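Filed under: Open papers / Domestic order / Section 4

4. Where a loose cushion belongs

Most accounts of household tidying treat the cushion as an easy case. It is soft, it is light, it goes back on the seat. The Orow tidiness schedule, which we used in its unaltered form for the first part of this work, gives it a single line: a cushion is "home" when it rests on a seat and "away" when it does not. We doubt that this line describes anything a person would recognise as tidy, and Figure 3 sets out why we began to doubt it.

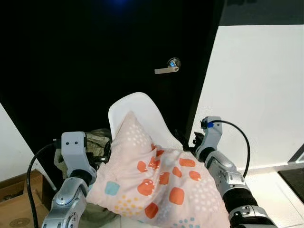
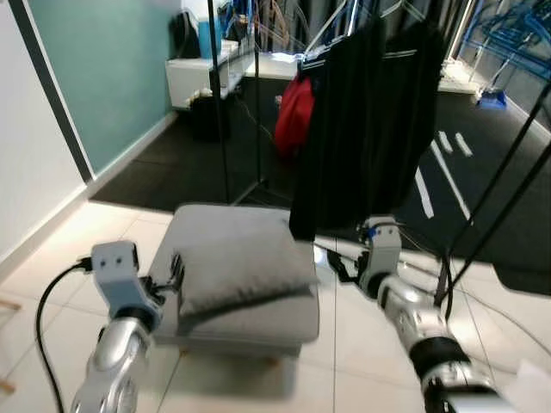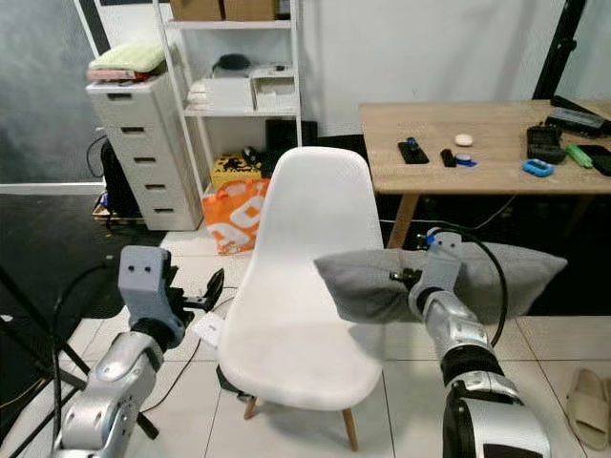
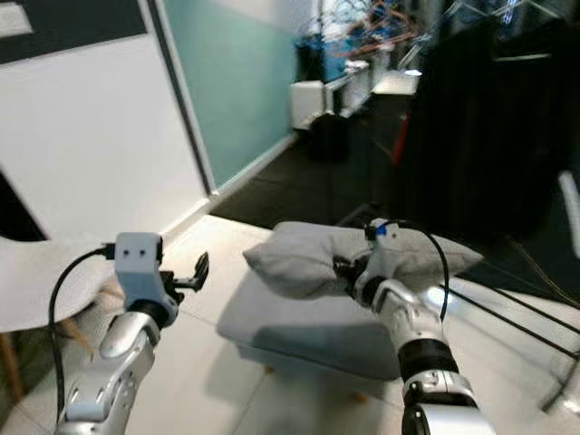
Figure 3. Seats and loose cushions. First panel: patterned cushion, crumpled against a white plastic chair. Second: grey ottoman in front of a black clothing rack. Third: grey pillow held above a chair of white moulded plastic. Fourth: grey cushion held over a light grey ottoman.

4.1 Contact is a poor test

Take the first panel. Under the schedule the pink cushion does well, as it is draped over the chair and pressed to it, and contact is all the line asks for. Its corner pokes up against the backrest, the body of it bulges forward, and there is a crumpled olive-green fabric item behind it that the schedule scores separately, under clothing and linen. Two lines of the form, then, for what any visitor would take in as one heap. We gave the panel to our raters without the schedule and asked only whether the chair was tidy. The disagreement between their answers and the form was what we had expected, and it should worry anyone who has relied on the form.

Ferraro and Morelli have argued in correspondence that such cases are rare and wash out across a large enough set. Perhaps they do. But a measure that is wrong in the same direction every time does not wash out, however many chairs are looked at, and the direction here is plain: the schedule is generous to anything dumped on furniture and harsh to anything set down neatly beside it. A cushion standing square against a wall is "away". A cushion slung over a chair in a wad is "home".

4.2 Which seat?

The schedule is silent on a second question. A grey pillow could sit on the plastic chair of the third panel or on the ottoman of the second, and the line is satisfied equally by both. People are less easygoing. A chair with a curved shell backrest gives a cushion something to lean on, and most of us would stand it up there with its lower edge in the angle of the seat. An ottoman has no back. A cushion on an ottoman has to lie flat, and once it is flat it is either a spare seat pad or something waiting to be moved, depending on who walks in.

Colour seems to sway people as well, which we had not allowed for. The cushion in the fourth panel and the ottoman under it are both light grey, and several raters wrote in the margin that the two "went together" or were "a set". We have no evidence that they are a set. Nor does the schedule ask. It is quite possible that the match in colour is doing the work that we, and earlier authors, have credited to placement, and the present design cannot separate the two. A later design would need to pair a grey ottoman with a loud cushion and a grey cushion with a loud chair. We did not do this and we regret it.

The shape of the cushion matters too, and matters awkwardly. In the fourth panel the fabric puckers where it is pinched and sags to both sides. Nothing in a panel of this kind tells a rater how the cushion would look once released, and we think it unwise to ask. Earlier versions of our rating sheet invited a guess ("Will this be tidy?"). The guesses were fluent and confident. We have thrown them out.

4.3 The rest of the room

A third difficulty is how much of the surroundings a rater ought to be allowed to use. The Gumis protocol masks everything outside the target seat; the Orow schedule masks nothing. We tried to hold a middle course and are not satisfied that one exists.

Consider what lies behind the seats. In the second panel there is a black metal clothing rack with a long black garment and a red one hanging from it, and at the top of the rack a tangle of transparent plastic shapes and wires. In the third there is a light wooden table carrying several small objects, and a white metal shelving unit with two cardboard boxes along the top and an orange-and-white shopping bag leaning at the front. A rater who has just looked at that table may well mark the chair down for the company it keeps. Another may mark it up by contrast. We found remarks of both sorts on the sheets, sometimes from the same person on different panels, and can offer no rule that predicts which.

Cables are a nuisance of their own. Black cables run over the tiles in the third panel, and the schedule has no line for cables on a floor, so they are scored under "other" or ignored. One rater treated them as mess, another as fixtures, much as one would skirting board. Both readings can be defended. We left the scores as they were and note that "other" is by now the busiest line on the form.

Masking is no cure. When the background was blanked out, raters lost the very things that make a seat legible: the door it stands in front of, the table it might have been pulled away from. A white chair in front of a black door raises a question about whether it is in the way. The same chair on blank paper raises none. The Gumis authors report cleaner agreement under masking and we have no quarrel with the finding. We only suggest that people agree more readily when they have been given less to disagree over.

4.4 What the ratings will bear

Our full set held 70 panels, rated by 30 people at the Eredthorpe site. Eight of the panels were set aside before analysis, all of them panels in which the raters could not settle which item of furniture was the target. The reader may feel that setting those aside is convenient for us. We feel the same, and the scores with and without them are given separately in the supplement.

Two conclusions seem safe. The first is that "on a seat" and "tidy" are different judgements, and that the schedule's single line runs them together. The second is narrower: raters attend to whether a cushion has kept its shape, with corners out and faces flat, at least as readily as they attend to where it is. The pillow in the third panel, rectangular, with its pointed corners showing, drew kinder comments than the crumpled one in the first. It was not resting on anything at all.

We would resist going further. It has been put to us by the Galindo group that the result supports a general preference for geometric order in the home. We measured cushions. We did not measure shoes, saucepans, doonas or the pile of mail by the door, and a person who likes her cushions square may be perfectly content with a drawer full of loose string.

Nor should the line be replaced with a longer one just yet. A draft with separate entries for seat type, posture and crumpling was circulated in November, and raters using it took longer, complained more and agreed no better. Until someone can show that the extra entries buy something, we would sooner see the old line kept and distrusted. Section 5 turns to throws and blankets, where the position is worse.

Reader comments

Brunello Mancuso: The colour confound in 4.2 deserves more than a paragraph of regret. If grey on grey reads as a set, then every furnished room with a matching lounge suite is inflating somebody's tidiness score. Please run the loud cushion version.

Yareli Beltrán: I rated for a similar study years ago and I'm one of the people who called cables mess. Still would. I do wonder about the first panel though, as I'd have marked the olive-green thing down and left the cushion alone. Did the sheets let you tell which one people were cross about?

Ornella Orlandini: Throwing out the "Will this be tidy?" answers is fair enough but could they go in the supplement? Some of us would like to see how confident people were.

Guido Morelli: For the record, Samuele and I said "uncommon" in our letter. We did not say "rare". The point about direction of error I'll concede.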